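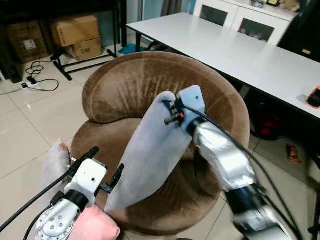

Ticket: right gripper lets go of the sheet during the armchair demo
Opened by: Orysia Stetsiuk
Site: Clasance, demo room
Status: open, workaround in place
Priority: high (visitors Thursday!)

Hi all, me again. We've got the open day on Thursday and the chair-covering demo is being a pain, so I'm putting everything in one ticket this time instead of scattering it across the chat like I did in June.

What's supposed to happen: the right arm picks up the sheet by a corner, carries it over the armchair, the left gripper comes in and takes the other end, and the two of them spread it over the seat and back. Visitors love this one, way more than the block stacking, and the folks from Telel asked for it by name.

What I get: the right arm picks up fine and the lift is fine. Then the left arm goes in for its end and either closes on nothing, or it gets hold and the first good tug pulls the corner out of the right gripper. Then the sheet slides down the chair and I say something cheerful and go get it.

Things I tried, in order:

1. Restarted the controller. No change, but I know you'd ask.

2. Wiped the fingers on both grippers with a dry cloth. Maybe a tiny bit better? I wouldn't swear to it.

3. Turned up the closing force on the right side. It holds longer, and it also leaves a crease in the corner, so by the fifth or sixth go you're gripping a little accordion. Put it back to the default.

4. Swapped to the cotton throw from the break room. Worked 3 times out of 3, so the arm poses can't be that far off. But the throw is heavy and doesn't swing at all, and the thin sheet is the one we promised to show.

5. Slowed the right arm's carry move way down. This is the big one! With the old speed the sheet is still swaying when the left gripper goes for it, and the bottom end is never where the program thinks it is. Slow carry plus a wait of 500 ms before the left arm moves, and the left grab got much more reliable. The slipping on the right side still happens.

6. Checked the log from this morning. At line 2,546 there's a "grip width below minimum" warning on the right side, right when the left arm starts pulling. I'm guessing the sheet is so thin that the gripper thinks it has closed on air and relaxes. Can somebody who knows the Pinix settings better than I do tell me where that minimum lives? I found 2 places with nearly the same name and I'm scared of both.

Reply from Yatsenko support, 2:15 p.m.:
Hi Orysia, it's the one under the tool profile. The other one is only read during calibration, so please leave it alone. Set the minimum to zero for this tool, save, and reload the profile. You could also have the right gripper take a bigger bite, with the corner folded over once before it closes.

Me, 3:40 p.m.:
Okay, changed the tool profile one and reloaded (forgot to reload the first time, ran it, got mad, then reread your message). The warning is gone. Folding the corner over helps a ton too, and I can do that by hand when I load the sheet, it takes a second. Had a run of good ones after that and then one slip, and on that one I'd been lazy about the fold.

Still open: I'd like the fold to be part of the pickup so whoever runs the afternoon session doesn't have to remember it. Not needed for Thursday. I'm keeping the slow carry and the wait in for the visit, and the throw stays on a shelf nearby as plan B. Please don't push any updates to the demo machine until the visitors are gone, and leave this ticket open for me.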